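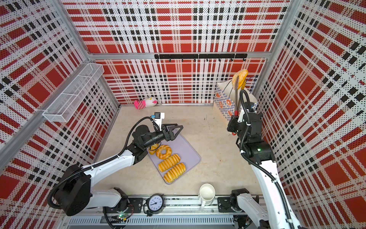 Climate marchers in Hukholm are gearing up for their biggest April yet! Organizer Lutfa Khan says 200 people have already signed up to walk the 7 miles from Rulton to the harbor, calling on the city to stop burning coal for heat. Red, white and black plaid is this year's marching color, and 40 homemade banners are finished. Padmavathi Palaniappan will speak at noon on the harbor steps, with music all afternoon.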